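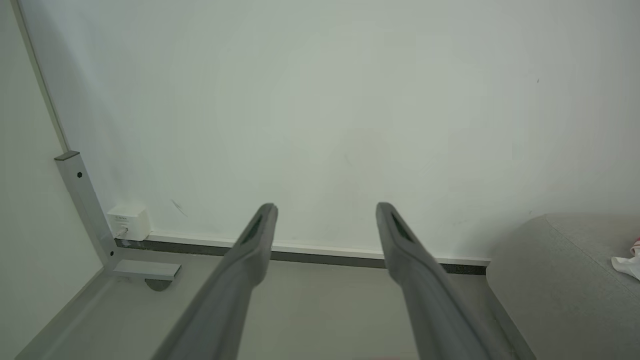 Figure 6. White wall and skirting at floor level, with a light gray metal frame at left and gray upholstery at right.

4.2 Scuffs and the bottom of the wall

I'll admit I came to the Tullville rooms wanting to write about desks, and ended up on my knees looking at skirting boards (my notebook from December is full of them!). The wall in Figure 6 is pretty typical of what I kept finding: mostly blank and smooth, with one faint dark scuff low down and a tiny speck higher up, and then that white strip with the dark gray line under it running along the floor. I logged 557 marks across 13 rooms, and the low ones were by far the most fun to argue over.

My first guess was chairs. I still like that guess, but furniture feet kept getting in the way of it – a frame with a round leveling pad, like the one at the left, doesn't get shoved around the way a chair does, and five of the rooms had plenty of frames and hardly a scuff. So I went back and sorted the marks by height above the skirting, which I should have done in the first place, and Table 5 has the result.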